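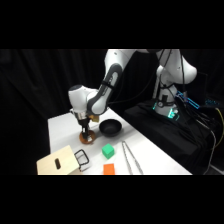

Progress report on the Lurnstead pick-and-place kit
Period: March to May
Prepared by Dalibor Doležal for Korkor Agbeko, Plostport

1. Where we are

The review of the Lurnstead kit is in its second stage. In the first stage we installed the arm, the two-finger gripper and the Stemov control software, and we checked that all three speak to each other without our own code between them. This took nine working days. The supplier's guide promises three, but the guide supposes that the network is already prepared, and ours was not.

In the second stage we run the kit on household and workshop objects. The current set has a roll of tape, a bowl, cubes and blocks, tongs, a wire rack and a wooden box. The set was agreed with you in March and I did not change it.

2. Results until now

We made 912 pick attempts in this period. Of these, 51 ended with a dropped object and 216 needed a second approach before the grip was good. The rest were completed at the first approach.

Cubes and blocks give almost no trouble. The tape roll is more difficult. The software offers two ways to take a ring, from outside or with one finger in the hole, and it often changes its choice late, when the gripper is already low. We reported this to Stemov and they sent a setting that fixes the choice at the start. With this setting the motion is calmer, but I need more attempts before I can write that the problem is closed.

The tongs are the weak point. They are thin and they turn when only one arm is caught. More than half of all drops come from them.

3. The service contract

We used the support line 2 times. The first answer came the same afternoon and was useful. The second one, about the calibration file, came after six days and repeated a page from the manual. I would not pay for the higher support level on this basis.

Geagea delivered the spare finger pads late, but the pads are good and the price was as in the offer.

4. Money

Spending is inside the plan. The only extra cost was the longer cable set — the one in the kit is too short if the controller stands on the floor. Please find the invoice in the shared folder.

5. Next period

We will repeat the tape roll series with the new setting, then begin placing objects in the bowl and in the box. I also want to test how long a new operator needs to teach one task, because the supplier makes a strong claim about it and we have no number of our own.

I ask for your decision on one point: whether we extend the rental of the kit until the end of August, or buy it at the reduced price. The offer from Lurnstead is open until the end of June.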